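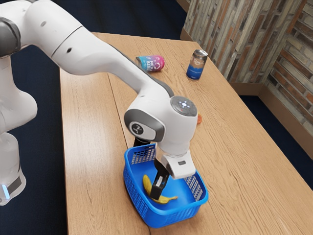
My neighbor says a shared laundry room works fine until the second person moves in, and after a winter of reading the complaint box at Grededell we have come to agree with her. These are the questions that land in it most often.

When is the laundry room open?
From 6 in the morning until late evening. The doors lock themselves, and they do not check whether your sheets are still inside.

Do I need to book?
Yes, on the sheet by the door. Write your apartment number. "Me" has been tried.

How long is a slot?
Two hours. A wash and a dry fit into that if you start on time. If you start forty minutes in, you still have a two-hour slot, most of it behind you.

Someone's wash is finished and they haven't come back. Can I move it?
Wait 15 minutes, then yes. Put it in something clean with the wet things on top, and leave it where the owner will see it. Please don't fold it. One resident did this kindly and the other resident has not got over it.

Why do the machines take tokens and not coins?
The old coin boxes jammed every May for reasons the repair people at Brilau described as "coins." Tokens come from the office, 4 to a bag.

The dryer ate my token. What now?
Press the reset button once. If nothing happens, write the machine number and your apartment number in the book and you'll get a new token. Pressing the button thirty times produces the same result, more slowly.

Can I wash a rug?
A bath mat, yes. For anything you could lie down on, try the big machines at the laundromat on Brzozowska.

Who keeps using fabric softener in the detergent drawer?
Apartment 407 says it isn't them. We had not asked.

What does it cost to replace a machine?
The last washer came to 2,000, delivered - which is why there's a sign about emptying your pockets, and a second sign asking you to read the first.

Where do lost socks go?
On the line above the sink until the end of the month, then to the rag bag.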